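Rorstead楼一层传送带工作台投入日常使用

Giter公司Brondero园区的传送带工作台本月完成布置，8月起列入园区公共场地，各小组可按时段申请。
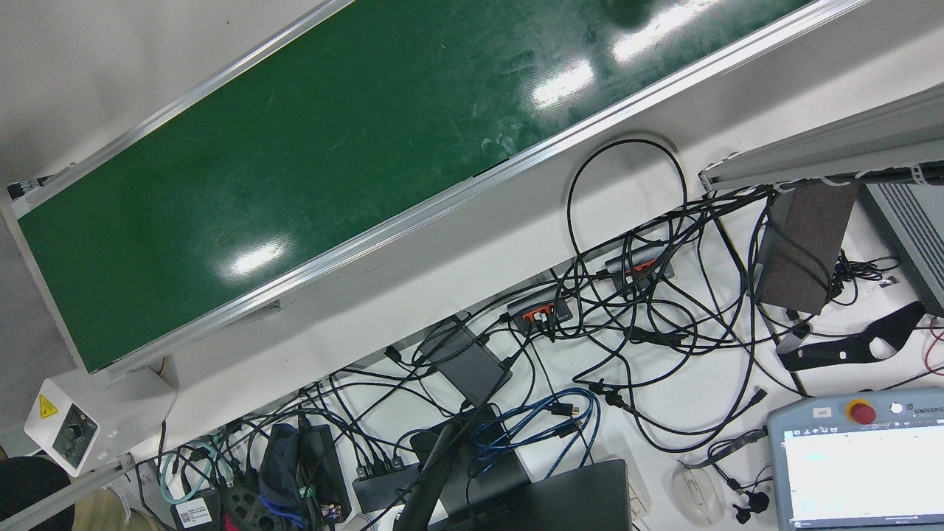
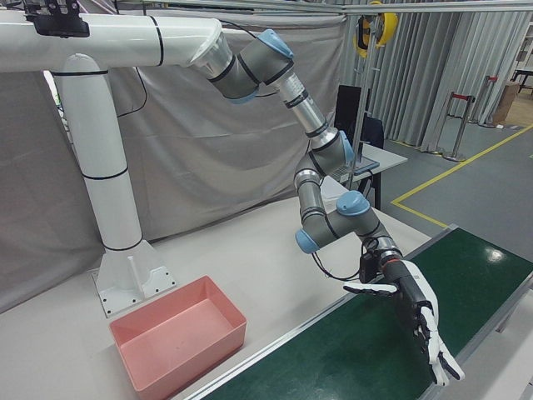
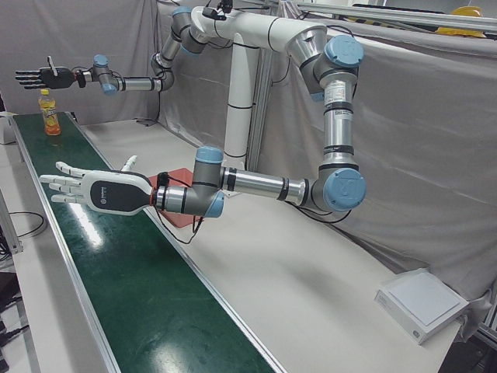 Giter Brondero园区 场地与物料部

工作台设在Rorstead楼一层东侧，原来是存放包装材料的地方。旧货架6月拆走后，场地与物料部重新划分了地面，把物料分拣、上料和装筐的练习统一安排到这一处。此前这几项工作分散在两层楼里，料筐和样品要用推车来回搬运，每次开工前的准备时间较长。

台面为白色，绿色传送带斜放在上面，两侧有银色金属边轨。控制盒在传送带旁，带有调速旋钮，盒面贴有黄色三角形警示标志。传送带是从园区旧仓库调来的，带面有轻微划痕，检查后认为可以继续使用，没有更换。台面和安装配件由Ofori供货，连同运输在内，本次布置共支出3,670元，从部门年度场地经费中列支。

传送带和台面就位用了两个下午，电源线路的检查另外安排了半天。原方案是让传送带与台面长边平行，试摆之后发现料筐只能放在台子两头，取放都不方便，于是改为斜放，筐可以直接搁在传送带旁边的白色台面上。

装筐用的是长方形塑料筐，其中有粉色的。以前各组自带容器，大小不一，收工后常有混放。现在料筐统一登记，用完清空后送回楼内的存放架。样品以瓶装饮料等日用品为主，由各组自行准备，瓶盖须拧紧。玻璃瓶和已开封的食品不得上带。

场地后方挂有灰色布帘，布帘附近是办公椅和放电脑用的白色桌子，供记录人员使用。地面贴了黄色标线，外侧用带红色伸缩带的金属立柱隔开。参观和等候的人员请留在隔离带外。纸箱等杂物暂时放在场地边上，等存放架加装完成后移入库房。

申请办法如下：每个时段4小时，上午时段8时开始，下午时段13时30分开始；每组进场不超过6人；申请应提前两个工作日提交，写明所用样品的种类和数量。单件样品不要过重，体积以能平稳放进料筐为准。临时取消的，请尽早告知，以便后面的小组递补。

收工时，使用小组要把带面擦净，取走全部样品，旋钮调回最低位后再断电。台面上的线缆不要自行拔插或者改变走向。擦拭带面用拧干的湿布，不用含溶剂的清洁剂。清理时间计入所申请的时段，请预留15分钟。

试用期间共收到意见40条，多数与场地有关。反映较多的是顶灯在带面上形成反光，从某些位置看过去，深色带面上会出现明显亮斑。部门已请电工查看灯位，初步考虑给靠近工作台的灯加装柔光罩，9月前给出答复。另有小组提出料筐数量偏少，两组连续使用时周转不开，新一批料筐已经向Ofori订购，到货后在楼内公告栏通知。

还有意见希望把晚间时段也开放出来。由于Rorstead楼一层在19时后关闭侧门，晚间开放需要与楼宇值班一起安排，目前暂不受理。

原二楼分拣间同时停用，钥匙请交回场地与物料部。仍有物品留在二楼的小组，应在8月底前搬走，逾期未取的包装材料将统一回收。二楼房间以后的用途另行通知。

场地申请表可在一楼服务台领取，也可以从园区内网“场地”栏目下载。

（场地与物料部供稿）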